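민포트, 6월부터 다트게이트 고원 트레킹 신규 코스 운영

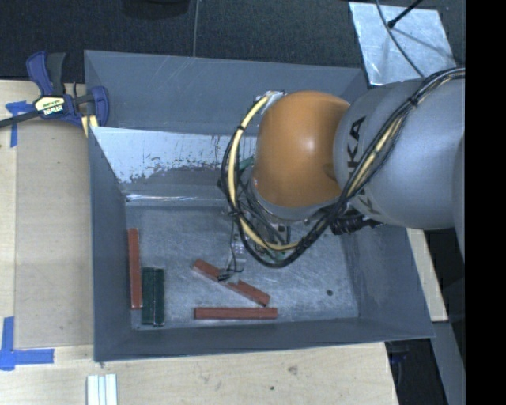
회색 금속 상자 쪽으로 뻗은 로봇 팔.

여행사 민포트(Minport)가 6월부터 다트게이트(Dadgate) 고원을 걷는 트레킹 상품을 새로 운영한다고 2024년 5월 14일 밝혔다. 그동안 다트게이트는 당일치기 차량 관광이 대부분이었고, 숙박을 포함한 도보 일정이 정기 상품으로 나오는 것은 처음이다.

일정은 9일이다. 참가자는 호숫가 마을 비트비(Vitby)에 모여 이틀을 묵은 뒤 고와다(Gowda) 계곡을 따라 고원으로 올라간다. 걷는 날은 엿새이며 마지막 날에는 차량으로 비트비에 돌아온다. 한 팀의 정원은 12명이고 현지 가이드 2명이 동행한다. 가장 긴 구간은 고와다 계곡 상류에서 고원 북쪽 산장까지 가는 넷째 날 일정으로, 해 뜨기 전에 출발한다.

상품 기획을 맡은 프라카시 크리슈난(Prakash Krishnan) 씨는 "다트게이트를 찾는 사람은 대개 전망대에서 사진을 찍고 오후에 내려간다"며 "계곡 안쪽 마을에서 하룻밤이라도 자 본 여행자가 거의 없어 길부터 다시 점검했다"고 말했다. 민포트는 지난해 가을부터 옛 목동길을 답사했고, 비가 오면 물이 넘치는 하류 구간 대신 능선 쪽 우회로를 쓰기로 했다. 우회로에는 올봄 나무 표지판이 세워졌다.

숙소는 비트비의 여관과 계곡 마을의 민박, 고원 산장 세 종류다. 산장에는 온수 샤워가 없고 전기는 저녁 시간에만 들어온다. 식사는 일정 내내 제공되지만 비트비에 머무는 이틀 동안 점심은 참가자가 따로 해결해야 한다. 채식 식단은 예약할 때 신청하면 된다. 짐은 노새로 옮기며 한 사람당 큰 가방 하나까지 맡길 수 있다. 침낭은 비트비에서 빌릴 수 있으나 등산화는 대여하지 않는다.

고원의 날씨는 6월에도 변화가 심한 편이다. 낮에는 반소매로 걸을 수 있지만 해가 지면 기온이 크게 떨어지고, 오후에 짧은 소나기가 내리는 날이 많다. 민포트는 방수 재킷과 얇은 장갑, 여벌 양말을 필수 준비물로 안내하고 있다. 고도 적응을 위해 둘째 날에는 비트비 뒷산을 가볍게 오르는 일정을 넣었다. 이날 가이드가 참가자의 몸 상태를 확인하고, 무리라고 판단되면 계곡 마을까지만 걷는 짧은 일정으로 바꿔 준다. 이 경우 차액은 돌려준다.

현지 가이드 타룬 코티안(Tharun Kotian) 씨는 고와다 계곡에서 나고 자랐다. 그는 "길 자체가 험하지는 않다. 다만 하루 종일 걷는 날이 이어지니 출발 전에 긴 내리막을 몇 번 걸어 보고 오면 좋다"고 조언했다. 계곡 마을에서는 주민 집을 방문해 보리빵 굽는 모습을 보는 시간도 있다. 마을 안에서 사람을 촬영할 때는 먼저 허락을 구해야 한다.

주민들의 반응은 엇갈린다. 민박을 여는 집에서는 반기는 목소리가 많지만, 좁은 길에 노새와 여행자가 함께 몰리면 방목지로 가축을 옮기기 어려워진다는 우려도 있다. 민포트는 한 주에 한 팀만 출발시키고, 가축이 이동하는 이른 아침에는 마을 아래 다리를 건너지 않도록 출발 시간을 조정하겠다고 했다.

다트게이트까지는 비트비에서 버스가 하루 두 차례 다닌다. 트레킹 참가자가 아니어도 고원 입구까지는 자유롭게 갈 수 있으며, 북쪽 산장은 빈자리가 있을 때 개인 여행자도 받는다. 산장 예약은 비트비 버스 정류장 옆 관광안내소에서 한다.

첫 팀은 6월 둘째 주에 출발한다. 참가 신청은 민포트 사무실과 홈페이지에서 받고 있으며, 신청자가 6명에 못 미치면 다음 출발일로 넘어간다. 눈이 내리기 시작하면 고원 구간은 닫힌다.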